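Workshop members in Cletau spend winter teaching an arm to take tea

CLETAU - Members of the Protham shared workshop have spent 200 hours and the better part of the November evenings on a robot arm that is meant, eventually, to help serve a cup of tea. The kettle on the shelf behind them does the job in 6 minutes, including the biscuits.

The arm came secondhand, and the group has put $3000 into it so far, most of that before anyone had thought about tea. Control software was written in house under the name Stelivex, a word picked because the domain was cheap.
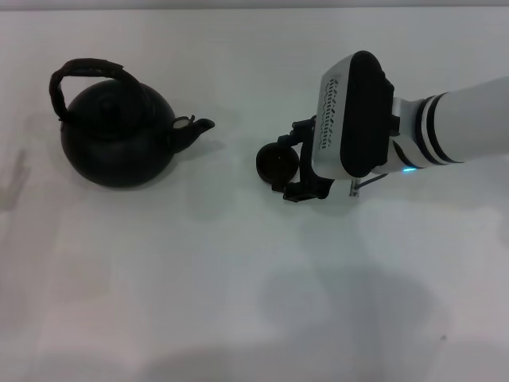
Pouring is the part the builders would rather talk about, but holding has taken up most of their time. Stelivex has to settle on a grip, keep the cup level and then stay put, a skill many dinner guests never master. The group works with a small black cup and a squat black teapot with a looped handle, both on a plain white tabletop, and the spout is set to point at the cup with a cup's width or so between them. Closing that gap is the next item on the whiteboard, where it has been for 23 days.

A public evening is planned at the workshop on Dimitrov Street once the arm can manage a full serving. Admission will be free. Visitors are asked to bring their own mugs and, for now, a towel.

Filed under: Local Makers, Robots & Gadgets

Contact the newsdesk | © Cletau Local News | Back to top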